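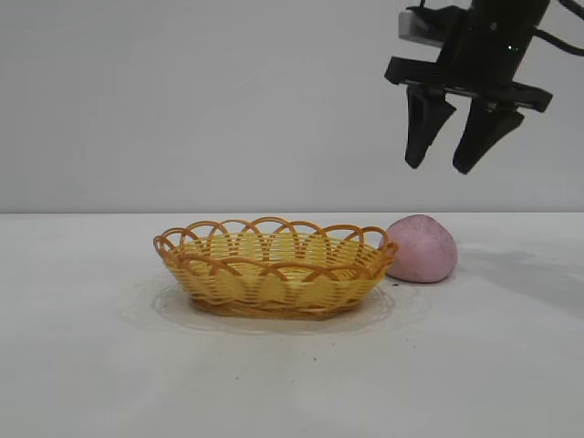 Tables and benches at the Trildale rooms

The new white tabletops are in. They replace the old folding tables in the craft room, which had been with us long enough that most of the edges were taped. The surface is matte, so the overhead lights don't bounce off it, and small things are easy to find on it when you're packing up.

A few notes on looking after them.

Wipe the tops with a damp cloth and a drop of dish soap at the end of your session. Please don't use the cream cleanser from the kitchen, even on ink. It leaves shiny patches on a matte finish and they don't come out. Ink and felt pen will lift with a bit of metho on a rag if you get to it the same day. Anything older, leave a note in the book and we'll have a go at it.

Cutting mats live in the tall cupboard, second shelf. Use one for any knife work, and put a board under hot glue guns. Paint groups should keep using the oilcloth covers, which have been washed and are hanging behind the door. Two of the covers are too short for the new tops and have gone into the rag bin.

Clear the table completely before you leave, including things you're planning to come back to. Half-finished work can go in the trays by the window if it has a name on it. Trays without a name are emptied at the end of each month, starting in May. Coloured bits and pieces that turn up after sessions go in the lost property tub near the sink.

The tops came from Flindance and the bill was $1,090, delivered. It was paid out of the furniture fund, with $100 from the winter raffle making up the difference. The old tables are stacked in the side passage and are free to anyone who can carry one away. They're heavy and the catches are stiff, so bring a second person and mind your fingers.

Hire of the room stays at $52 for a half day, which covers the tables, the chairs and use of the sink. Groups wanting the tables in a different layout are welcome to shift them. Lift from both ends, as dragging marks the floor, and put them back against the wall by 9.30 pm so the morning group can get set up.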